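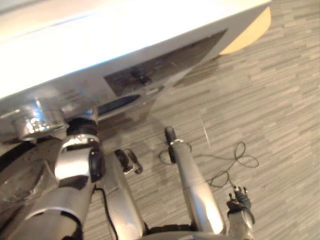 The white table and the gray plank floor in the front part of the room.

When the owner of Rivulden opened her small laundry room to guests in March, she expected questions about prices. The first question was about the floor.

"People look down when they come in," she says. "They want to know if they can drop a wet towel on it." She chose gray planks in mixed shades for the part with the white table. "On one dark color you see every bit of lint. With many grays, you see less."

The table was ordered from Roronen, a furniture workshop, and she waited 26 days for it. She wanted a thick top with a glossy edge. "I wipe it 3 times in a day - in the morning, after lunch and before I close. A rough table would keep the soap powder."

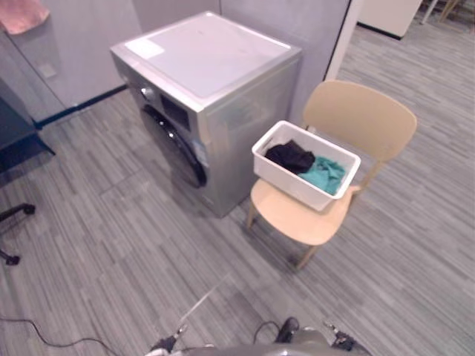
The washing machine by the wall, with a basket waiting on the chair.

The washing corner has striped carpet, and this choice she defends less strongly. "Maybe in 2 years I will change it. But it is quiet, and my guests like quiet."

The chair next to the machine was first meant for sitting. Now it often holds a basket, because she does not like to bend down to the floor for each piece. The wide seat is good for this, she says, and the light wood is easy to clean.

I asked her if small loads are a problem. "No. A black garment and one green cloth, this is also laundry. I only ask the person to check the pockets."

She has put aside 1,000 euros for shelves and still has not decided where they should go. "First I want to see where people leave their things," she says. "Then I will call the workshop again."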